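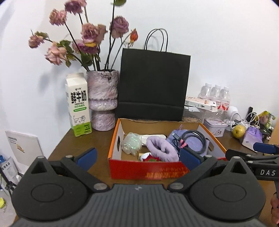
Page 2 of 70

There's a box on my table that has been called "the box" for so long now that I've stopped thinking of it as cardboard. It's orange-red on the outside, with a handle hole cut into the flap, and it was far too cheerful to flatten when it was empty. So of course things began to go into it, and they haven't really stopped.

I promised myself I'd go through it in March, with a pot of tea and the radio on, and I did make a start. The fluffy lilac thing curled up in the middle is staying, because it's soft and the colour makes me happy (I realise this is how I got into trouble in the first place!). The lavender knitted piece is staying too, though it belongs in the drawer with the other woollies and shouldn't be acting as a cushion for a coil of black cable. I have a whole tin for cables. I bought the tin for exactly this, and you'll have guessed that the cable with the little pink connector has never once been inside it.

Then there's the crumpled clear bag with the green sparkles. My friend Remedios Tagle saves every scrap of pretty wrapping that comes through her door, and she has infected me. I'll smooth it out and use it for a present, probably hers.

While I was at it I had a good look at the rest of the table. The roses have dried in their pinkish-purple vase, all faded mauve and drooping on those long dark stems, and I find I like them more each week. There's one small orange-red bud leaning off to the side that has kept its colour beautifully. Paraskevi Stergiou tells me dried flowers gather dust and ought to go, and I've told her so do I, and I'm not going anywhere.

The black paper bag with the rope handles is for the charity shop, once I've decided what to put in it. The milk carton I'm fond of for the cow drawn on the front, but it does need to come off the table before supper. The right-hand end, up against the wall, I'm leaving for another evening — there's a fair bit of clutter over there and the tea had run out by then.

Posted in Home, Sorting things out
2 comments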